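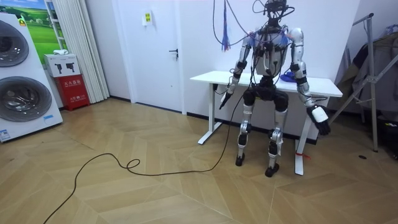
Words by Hrvoje Spahić
Filed under Small Rooms, December

How to set up a white desk against a white wall

A plain white desk and a plain white wall get along fine until you add a lamp, a charger and everything else you own. Do the dull part first and you'll only have to do it once.

1. Clear the stretch of wall and sweep. With a chevron floor, go along the slant of the boards, or the crumbs just move next door.

2. Find the outlet before you pick the spot. I once centered a desk beautifully and then ran an extension cord past the door for 2 years.

3. Stand the desk with its back edge parallel to the wall, leaving a gap of up to 5 centimeters for plugs. Long flat feet like these want to point straight out into the room. Check them with a tape measure, as baseboards lie.

4. Press on each front corner. If the top rocks, slip felt under the foot that lifts. Folded receipts work too, and will still be there when you move out.

5. Now the cables. Anything that crosses the floor should run along the wall, where your chair can't chew it. Tie up the slack under the top. My friend Josué Bittencourt uses bread bag clips and will tell you so.

6. Put back only what you used this week. I managed 14 objects, several of them mugs.

Felt pads wear thin on wood floors, so tip the desk and look at them once in a while. Grit stuck in the felt scratches as well as sandpaper does, and costs more to fix.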